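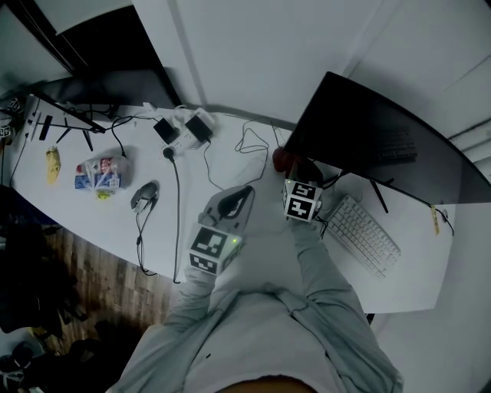
Luscombe asks whether the tracker needs a restart after every lost marker. It does not. Restart it only if the pose stream stays frozen after step 5.

4.2 Aligning both gripper tracks in Prolow

1. Open the session and select Tracks > Pair.
2. Assign the left and right marker cubes to their channels. The IDs must match the ones in the cube file.
3. Set the pose filter window to 7 samples.
4. Hold both grippers still over the desk and press Zero. Keep at least one cube face toward the head camera for 3 seconds.
5. Turn each wrist 90 degrees and back. Both traces should return to the zero line.
6. Save the pairing as a profile.

Note: Gaps shorter than 240 ms are interpolated. Longer gaps are flagged in the log and left empty.

Caution: Do not edit the cube file while a session is open. Prolow reads it once at load, and the saved profile will carry the old offsets.

If the traces swap sides, clear the pairing and repeat from step 2.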